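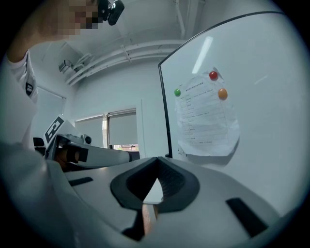 I got into the part-time MBA at Balaskas! The email came while I was reheating soup, and I read it standing up, then sitting down, then out loud to my sister over the phone. Classes start in September, and I have already bought two notebooks and a frankly ridiculous number of highlighters. I've been asking everybody what people wear to orientation (the welcome packet says "business casual," a phrase I have never understood) and I'm leaning toward something plain, like the white short-sleeved shirt in the photo, with decent shoes. My sister votes for a blazer. In September! In a building with those windows!

So, a bit of background for anyone who found this page through my old posts about the Kutalix spreadsheet templates. I've been in operations at Hiltosell for a good while now, and I love it, but I kept ending up in meetings where finance people would say "contribution margin" and I would nod and write it down to look up later. Last year I took a short evening course in managerial accounting, just to see, and I was hooked by the second week. Costs! Where they come from! Why two departments can look at the same month and come away with different numbers! My instructor, Stamatia Antoniadis, handed back my final paper with "have you thought about doing the whole degree?" written across the top, and I kept that page on my fridge all winter.

I looked at three programs. The full-time one was out right away, I can't stop working. Trunulia has an online degree that would have been cheaper, and their admissions person was lovely and answered every email the same day, but I know myself and I need a room with other people in it. Balaskas does two evenings a week plus one Saturday a month, and they let me sit in on a class before I applied. It was operations strategy, a case about a bakery chain that grew too fast, and the arguing was fantastic. A man in the back row thought they should close half the stores. The woman next to him used to manage a bakery and was having none of it. I didn't want to go home.

Money, since a few of you asked in the comments last time. The deposit was $2,288, due within two weeks of the offer, and I paid it out of the car fund (the car will live). Books and case packs for the first term come to $154 if you buy used, which I did. Hiltosell pays back up to $3,000 a year as long as you pass, and you have to get the form signed before the term begins, so if your company does something like this go and find the form now.

The essay was the hardest part. I wrote four versions. The first was all about leadership and sounded like a plaque in a lobby. Aliki Spanos from my accounting class read it and told me to write about the warehouse schedule I rebuilt instead, and she was completely right, I had so much more to say. If you're applying and want somebody to read yours, email me, I mean it.

Next up is the math refresher, six modules, free, and you do it at home. I'm on module two and logarithms are coming back to me slowly. I'll post my notes when I get to the statistics part.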